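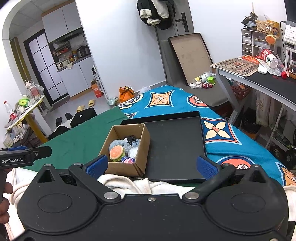 4 min read

Saturday was a good one! I'd set myself the whole day to get the tidying project moving again, and by teatime I had a toy going into a box and coming back out again without me swearing at it once.

For anyone new: I'm building a small arm at home that can sort soft, awkward things. Toys, mostly. Everybody starts with wooden cubes and I completely understand why (cubes sit still, cubes have edges, cubes don't squash) but my house isn't full of cubes. The arm is called Hirka, the code that drives it is Brirkine, and yes, I named both of them before either did anything useful.

What I've been at lately is the teaching side. You hold a gripper in each hand, do the job yourself, and Brirkine learns from the recordings. I love this part. You think you know how you pick up a soft toy, and then you watch it back and find you nudge it with one finger first, every time, to roll it round to the fat side. I had no idea I did that.

I'm doing the lot on the bed. Ashwin Kurup told me to use a proper bench and he's probably right, but the mattress gives a little when you press too hard, and I press too hard a lot. A big shallow tray with a rim goes on top and keeps things from wandering off under the pillow. The box sits at one end and the rest of the tray is for putting things down.

So far I've got 559 usable runs. I wanted 700 before retraining, and I'm getting close enough to be impatient about it. Each session is 16 runs and then a break, which I arrived at after doing 100 in one go and not being able to open a jar that evening.

The burger is the easy one. It's round, it's a bright orange, and Brirkine finds it even with other things piled against it. Fluffy things are much harder. The fingers close on the fur, the code decides it has hold of something, up goes the arm and the toy stays where it was. Crinkly packaging is hard in a different way, it slides about and never looks the same twice.

Rostislav Dvořáček, who I met at the shared workshop in Drondthorpe, thinks I should close slower and wait a beat before lifting. I tried it on my own hands first and it felt ridiculous, like picking up an egg in front of an audience, but the pads do settle into the fur better. I've redone the plush runs that way and I'm dying to see what it does on the arm.

Still on the list: a stiffer base for Hirka, the wrist cable (again), and a second box so it has to choose between two. I also want to try Arango, the little script Ashwin wrote for throwing out bad runs, as I've been doing that by eye with a cup of tea and my standards drop badly after nine at night.

Back on the bed tomorrow with the plush ones.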